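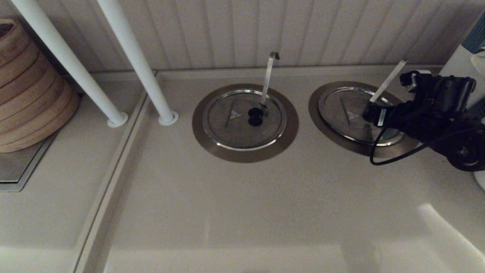 *Pidia at the right-hand lid, Jurongate counter.*

Mererid Jarman had been lifting lids for 11 years before anyone suggested it was a skill. The suggestion came from Lleucu Rees, who worked for Demau and had a laptop with a great many tabs open.

"It's the handle," said Lleucu. "The handle's a hard problem."

"You pick it up," said Mererid.

"Well, yes. You do."

Pidia had hold of the handle by then. It held on the way an uncle holds a hand at a funeral, firmly and with no plan. Mererid had noodles to think about. She leaned across, unhooked the other lid with two fingers, looked in, put it back and went off to find the chilli oil.

When she came back Lleucu was typing, and Pidia was still attached.

"Is it thinking?"

"It's sort of waiting to be sure."

"My nephew did that. He's in real estate now."

## Bench

They moved on to wiping down, which Lleucu called surfaces. Mererid's instructions for surfaces, as given to every kid she'd ever hired, were to wipe towards yourself, do the corners and stop when I say. Lleucu wrote all this down and asked what counted as a corner.

"Where the muck is."

"And what counts as muck?"

Mererid opened her mouth and found she'd have to get back to her on that. There was muck, and there was the colour the bench had gone, and there were the marks that had been there when she took over the lease from Nair. She had scrubbed at one of those for most of a September before making peace with it.
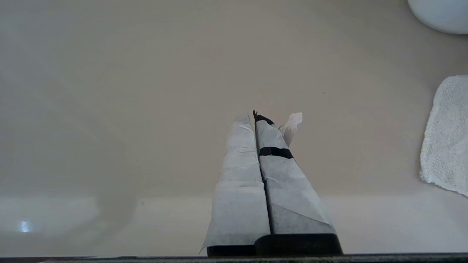
"So it would need to know the history of the bench," said Lleucu.

"It would need to care a bit."

Lleucu didn't write that down. She moved her chair back -- she'd learned to do this early in the morning -- and pressed a key. Pidia travelled a hand's width, slowly, like somebody carrying soup through a library, and stopped.

"Good," said Lleucu.

"Was it?"

"It stopped where I asked."

Mererid considered the staff she'd had over the years and allowed that this put it in the top 4. 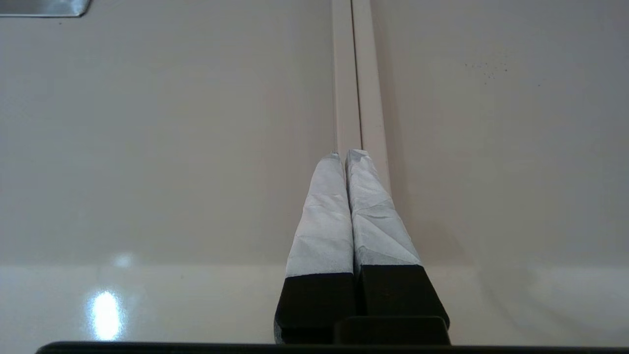 ## Close

By 3 the lunch crowd had gone and Lleucu was eating dumplings over the keyboard. Her report wanted a number for how much of the job could be handed over. She asked Mererid what she'd put.

"Which job?"

"All of it. Lids, surfaces, the steamers."

"Does it do the phone?"

"No."

"Does it do the man who wants his money back because the soup was hot?"

Lleucu scrolled down. There wasn't a field for him. She typed something, deleted it, and asked if there was any more of the chilli oil.

"Top shelf," said Mererid. "Mind the lid, it sticks."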